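Sorting out the draining basket: a plastics designer on slots, rims and where the water goes

Print this page | E-mail this article
Shares: 72

The dish basket is one of the least discussed objects in a kitchen. It stands beside the sink, it is in use several times a day, and most households replace it only when it cracks or when the floor of it can no longer be cleaned. Bemlow, a small housewares firm based in Husthorpe, has spent a good part of the past year on plastic baskets. I spoke to its senior designer one afternoon in November about what makes a basket work, and about how people load one.

Her first point concerned size. "People measure the worktop and buy the largest basket that fits," she said. "Then they fill it. A large basket that is full drains worse than a small one emptied twice." She would sooner see a basket with clear space on all sides, so that it can be lifted with both hands and the surface under it wiped.

The material is usually a moulded plastic. Wire racks drain faster, she said, but the coating fails at the welds and rust follows. A plastic basket has no welds. Its weak points are the corners and anything that projects from the side, and she looks at those first when a used basket comes back to the firm.

"Corners should be rounded, inside and out. A square corner inside holds a bead of water and then a line of scale. Outside, a square corner is what hits the tap when you lift the thing."

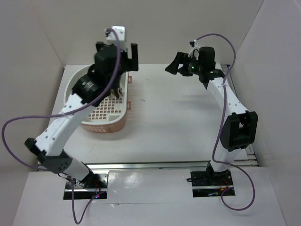 The rim matters more than buyers expect. It carries the load when the basket is lifted full, and a thin rim will flex. Bemlow tests a rim by filling the basket with crockery, lifting it 400 times and checking for whitening in the plastic, an early sign of stress. A rounded rim is easier on the hands and easier to dry with a cloth. Side clips, where a basket has them, should be worked loose and cleaned behind once a month. Most owners never do this.

Openings in the side serve a different purpose from openings in the floor. "The floor is for water. The side is for air," she said. If the side is solid, the lower part of a plate sits in still, damp air and is the last part to dry. In the firm's own trials, dinner plates in a slotted-sided basket were dry to the touch after 58 minutes. She declined to give the figure for the solid-sided version, which is still on sale.

I asked about the floor. A grid of small openings supports small items and lets water through, but the openings have to be large enough to clear by themselves. Below a certain size, water bridges the hole and stays there. The remedy is a knock against the side of the sink, or a slightly larger hole. Leemans, which supplies the moulds, had argued for fewer and wider openings on grounds of tooling cost. The designer held out for the grid. Teaspoons were the reason.

On plates she was precise. They go in upright, one to a slot, all facing the same way. The largest goes at one end and the rest follow in order of size. A plate should be lowered edge first and released only when it has met the floor of the basket, as a plate dropped from even a short height will chip at the foot. Shallow plates can be set in neighbouring slots. Deep ones need an empty slot between them, otherwise they nest and the inner faces stay wet.

"The commonest mistake is the bowl laid over the plates," she said. "It makes a lid. Everything under it is then drying in its own steam."

Bowls and cups go in last, tilted, in the open part of the basket. Cutlery goes in a separate pot, handles down for spoons and forks, handles up for knives. Pans she keeps out of the basket altogether. They are heavy, they take the room of several plates, and they can be dried with a cloth in the time it takes to find a place for them.

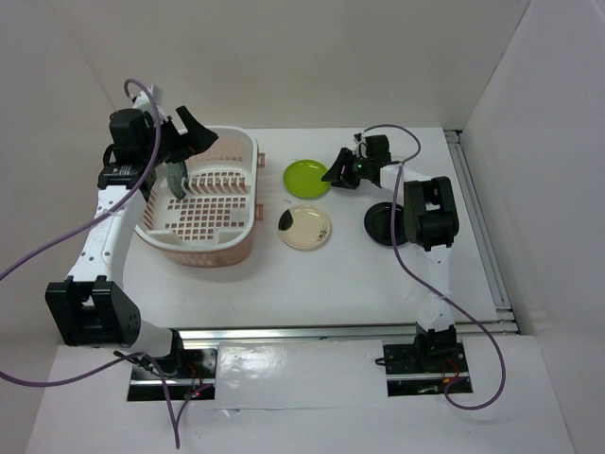
Leemans, for its part, doubts that slots need to run the full length of any basket. Its view, given by telephone, is that a household of two seldom washes more than a few plates at a time, and that dividers are the hardest part of the mould to fill evenly. The firm would prefer a short row and more clear floor. It added that a divider which is too tall will bend, and that a bent divider closes the slot beside it.

The designer accepts the second point. The present dividers were shortened by 15 millimetres after the first samples. She does not accept the first, and a version with a longer row is due to be tried in Husthorpe before the range is settled.

Cleaning is simple and seldom done. The basket should be emptied completely, turned over and washed in warm water with ordinary washing-up liquid. A soft brush goes through the floor openings from below. Scale is treated with diluted white vinegar, left for a quarter of an hour and rinsed off. Bleach tends to fade the paler colours.

Comments (15) | Print | E-mail to a friend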